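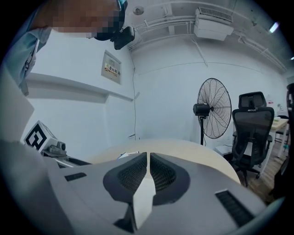 Figure 4.1 A round table against a white wall, with a shelf ledge and an electrical panel box.

Chapter 4
The Round Table and Other Promises

Sellers of furniture say a great deal about round tables. They are friendly. They save space. They suit any room. The Ornwood catalogue makes all three claims on one page and supports none of them with a measurement, which ought to put a student of interiors on guard.

Take the matter of space. A round top 80 cm across has less surface than a square one of the same width, and the lost area is at the corners, just where people like to leave things. Push it against a straight wall and it leaves two awkward gaps that no one sweeps. The Pidunberg housing survey, which we shall meet again in section 4.2, asked tenants whether their round table "felt roomy". Roughly 70 per cent said yes. The survey did not ask what they kept on it.

A fairer test is to do some ordinary work at the table and see what is left over.

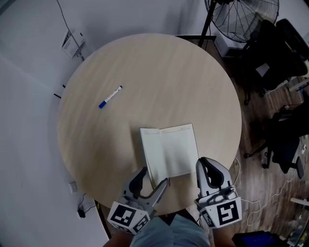 Figure 4.2 Open notebook and capped marker on a round table with a faint wood grain.

One notebook and one pen make light work for any table. Add a lamp, a plate and a second reader, and the friendly shape has to be argued for again. Note too the socket plate and the cables near the rim in Figure 4.2. Catalogues seldom show either, yet they often settle where a table can stand.

Before reading on, measure a table you use daily and write down what the seller said about it.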